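Transferring a Library to Niltis
June 2, 2020 | Kenta Hosoda

4.2 Importing playlists from another streaming service

Use this procedure to copy playlists and saved albums from Gedora into a Niltis account. Audio files are not copied. Niltis matches each track against its own catalog and builds the list again.

Before you start, sign in to both services on the same computer. Keep the Gedora subscription active until step 7 is complete.

1. Open Settings > Library > Import.
2. Select Gedora from the list of services and click Connect.
3. Enter the Gedora password when asked. The link stays open for 90 minutes.
4. Check the box next to each playlist to be copied. Shared playlists appear only if you are the owner.
5. Click Match. Leave the window open until the progress bar closes.

CAUTION: Do not rename or delete playlists on Gedora while matching is running. The import stops at the first missing list and has to be started again from step 1.

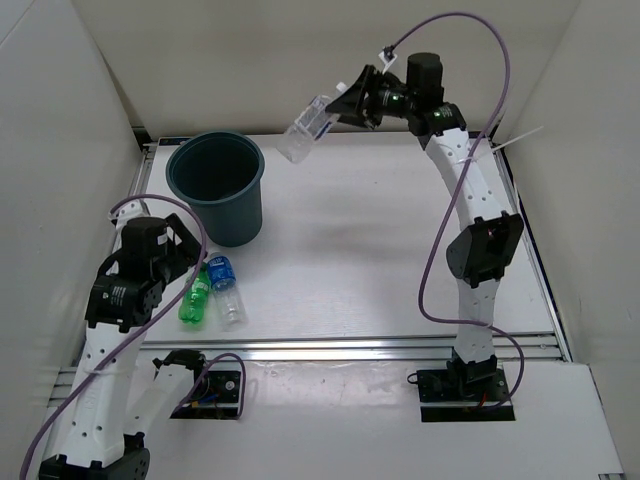 Plastic bottle held over the far edge of the table.

6. Review the tracks marked in yellow. These have more than one possible match — usually a live version, a remaster or a reissue. Click the track and pick the correct release. For example, an album first issued in 1979 may be listed under the year of its reissue.
7. Click Save to Library.

Note: A single playlist can hold up to 1900 tracks. Longer lists are split, and a number is added to the end of each name.

Note: Tracks with no match are kept in a list called Not Found. Niltis checks this list again every 21 days and moves any track that has been added to the catalog. Accounts opened before February must turn this check on by hand under Library > Updates.

4.3 Removing the link

Open Settings > Library > Import, select Gedora and click Disconnect. Imported playlists stay in place. Play counts and ratings are not carried over and cannot be restored later.

Contact: Nnamdi Yusuf, Reader Support | © 2020 Nomura Guides, Nukuvport | Back to top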